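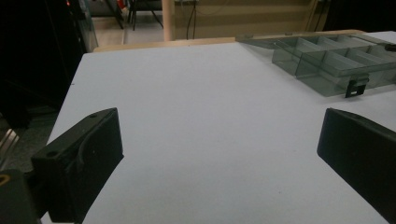 Covering a Shared Work Table: Project Report

Allumby Design and Making course, second year

Why I picked a table

My brief was to improve one thing in a shared room and write up what I did. Most people in my group went for shelves or lighting, but I'd been moaning about our big table since the autumn, so I thought I'd better do something about it. It's a lovely table really (wood, rounded corners, big enough for the lot of us) but the top had got into a right state. Glue, pen, ring marks from mugs, and one long scratch that caught your sleeve every time you reached across. Everybody used it and everything got left on it.

I had two aims. The first was to give it a surface you could draw, cut card and sort small parts on without hunting for them against the grain. The second was to get people to clear it at the end of the day, which I knew would be the harder one!

Choosing the covering

I looked at three options. Glass was out straight away on price and weight. A shiny wipe-clean cloth from Plarkville was cheap and I bought a short piece to try, but the glare was awful by the window and it rucked up whenever you leaned on it. The third was a matte white covering from Tokgöz, and I liked it as soon as I unrolled the sample. Pencil rubbed off it, small dark screws showed up beautifully and I didn't have to squint.

I asked Nigel Wragg, my tutor, whether I should take it right over the edges. He said to try it both ways with lining paper first, so I did. Right over the edges looked neater from the door, but your forearms went straight onto the corner and the paper lifted within the hour. Stopping short and leaving a strip of the wood showing along the far side looked better to my eye, and I liked still being able to see what the table is made of.

Fitting it

I did the fitting on a Saturday, when the building is quiet. I'd allowed a morning and it took until half past four. Sanding the scratch down was the slow part. Then there was the flattening, because the covering had been rolled up tight and wanted to stay that way. I put books on it, went for lunch, came back and it was nearly flat – so more books, and a cup of tea.

The one thing I'd do differently is the corners. I cut the first one freehand and it shows if you know where to look. For the others I made a card template and they came out far better.

What lives on the table

My rule was that only one thing could stay out overnight, and that's the see-through grey-green plastic organiser. I tried a wooden tray before that but it turned into a dumping ground by the second day. Being able to see into the thing from your seat makes a real difference, and people do put bits back.

Did it help?

I kept a tally of evenings when the table had been left clear. Before the covering went on I'd have said hardly ever. Afterwards I ran the check for four weeks up to the middle of June, and it was left clear on all but 5 evenings, which I was chuffed with. Clive Kershaw, who shares the room with us on the Rorkadero model project, reckons a white surface just makes you feel guilty about leaving a mess. He may well be right.

It does mark. Biro needs a proper scrub, and I've put up a note about craft knives and mats. I'd like to look at it again next term and see how the edges are holding.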